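How to fix squeaky floorboards from above

Updated 29 Oct 2019

A squeak comes from two pieces of wood rubbing together, or from a board sliding up and down on a nail that has lost its grip. Most can be fixed in an afternoon without lifting the floor.

What you need

Drill with a 2 mm bit and a countersink
Trim-head screws, long enough to reach well into the joist
Stud finder or a strong magnet
Powdered graphite or talc
Wood filler in a matching color
Masking tape

Find the squeak

Walk the room slowly in socks and put a piece of tape on each noisy spot. Rock your weight from heel to toe. If the board moves under you, it needs a screw. If it makes noise but stays put, try powder first.

Do this in cold weather if you can. Boards shrink when the heating is on, and a floor that is quiet in summer can be loud again by March.

Try powder first

Brush graphite or talc into the joint on both sides of the board. Lay a cloth over it and walk back and forth for a minute or two, then vacuum up what is left. Graphite leaves gray marks on pale floors, so use talc there. The hallway in our Vukidstead house took two rounds of talc and has been fine for a year.

Screw down loose boards

1. Find the joist. Existing nail heads are a good guide. Joists in our house are 610 mm apart, but older places vary.
2. Check for pipes and cables. If you are not sure what runs under the floor, stop and find out.
3. Drill a pilot hole through the board and countersink it 3 mm deep.
4. Stand on the board and drive the screw slowly until the board stops moving. Do not keep going – the head will pull through soft pine.
5. Fill the hole, leave it overnight and sand lightly along the grain.

Set screws at least 10 mm in from the edge of the board or it may split. If the noise carries on, add a second screw at the next joist.

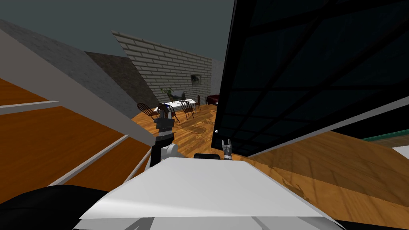
Wooden floor, with a white robot and its raised gripper in front.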